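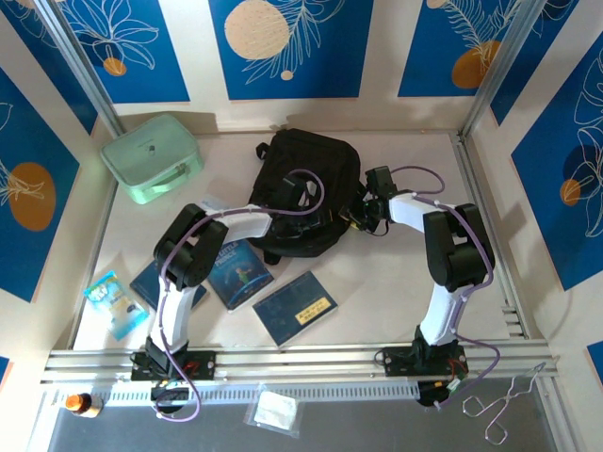
*Zwei Arme, ein Rucksack: Skakureo bei der Arbeit am Packtisch.*

Ich hab Skakureo jetzt seit September im Einsatz und wollte endlich mal was dazu schreiben (Version 2, die mit dem neuen Planer). Kurz: Ich mag's, mit Abstrichen.

**Bahnplanung.** Richtig gut! Beide Arme hängen an derselben Schiene und kommen sich über dem Rucksack ständig in die Quere, und trotzdem plant das Ding die Wege gemeinsam, statt einen Arm brav warten zu lassen. Bei Pruta hatte ich dafür ein selbstgebasteltes Sperrskript, das kann jetzt weg. Der Regeltakt steht bei mir auf 50 Hz, höher wollte mein alter Rechner nicht.

**Wahrnehmung.** Hm. Bücher mit hellem Titel auf dunklem Einband findet die Segmentierung sofort, auch schräg liegend. Schwarze Greifer vor schwarzem Stoff dagegen … da flackert die Maske, und der Planer zuckt gleich mit. Jagadeesh Pai hat mir im Forum geraten, die Armgeometrie vorher aus dem Tiefenbild rauszurechnen. Hilft spürbar, müsste aber Standard sein.

**Werkzeuge.** Der Log-Viewer ist super, man spult Gelenkwinkel und Bild synchron durch. Die Doku ist dünn, und die Konfigdatei hat bei mir inzwischen 435 Zeilen, puh.

Von mir gibt's 3 von 5 Sternen. Wenn die Sache mit den Masken gefixt ist, leg ich gern einen drauf.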